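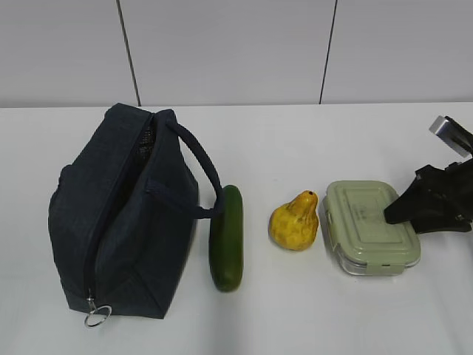 The lunch I carry to work

I started bringing my own lunch in June, the week the sandwich place under our office put its prices up again. I'd been going there for years. I knew which of the baguettes had been made that morning and which were hanging on from yesterday, and I'd still hand over my card without looking at the total. Then one evening I sat down with my bank statement and a glass of wine (a mistake, do it sober) and found I'd spent nearly 800 pounds on lunches since the previous summer. On bread, mostly!

So I bought a lunch bag. I went for a cheap one with a zip and a bit of padding, from the Medberg shop by the station, and I was so pleased with myself that I packed it the night before and stood it by the front door like a child with a new satchel. Reader, I left it there. I ate crisps at my desk and came home to a very warm tuna salad.

The second week went better. I learned that the bag lives on top of the fridge and the food lives in it, and the two only meet when my coat is already on. I learned that a tomato slice will soak through anything you put it next to, and that hummus pots leak if you so much as think about a bicycle. My first decent container was a Nusex with clips on all four sides, and I'm still using it, though one clip has gone a bit floppy and I now carry it the right way up with great ceremony.

What to put in the thing

People always ask what I eat, usually while leaning over to have a look. The boring answer is leftovers. If I'm making a pot of lentils on Sunday I make too much of it on purpose, and that does me until Tuesday, by which point I'm sick of lentils and ready for an egg sandwich. I used to be snobby about egg sandwiches on trains and in offices. I've come round. Eat it quickly and open a window.

The other thing I swear by is cucumber, and I mean a whole one, uncut. Sliced cucumber in a tub is a sad, slippery business by noon, but a whole one keeps its crunch, and you can cut off what you want and wrap up the rest. I keep a small knife and a saucer in my desk drawer for it. Add salt, some cold potatoes and whatever cheese is going, and I'm perfectly happy. My desk neighbour thinks it's a bit much, all that chopping next to the printer, but she's never turned down a piece.

Fruit I've mostly given up on, apart from apples. Bananas and bags don't mix. I had a pear phase, which ended inside a library book.

Where to eat it

I hadn't expected to care about this bit. When you buy lunch you at least go outside for it, and when you bring it you can easily sit in the same chair from nine until half past five, getting crumbs in the keyboard. I did that for a month and felt dreadful. Now I walk to the benches behind Trình, the noodle bar on the corner, where the smell from the kitchen is so good that it seasons whatever I've brought. I have a noodle soup there on the last Friday of every month, and it tastes twice as nice as it did when I could have one any day I liked.

In the rain I use our kitchen upstairs, which has 2 chairs and a microwave that everyone has an opinion on. It's where I've met most of the people from the Triltero floor, who bring amazing food and are very generous with it. One of them does a cold rice thing with pickles that I've tried to copy four times. Mine comes out as cold rice.

And the money? I save something like a decent pair of shoes every couple of months. I did spend 70 pounds of it on a posh flask in a weak moment, so I can't be smug. It keeps soup hot enough to burn your tongue at three in the afternoon, and it's far too tall for the bag, so I carry it under my arm.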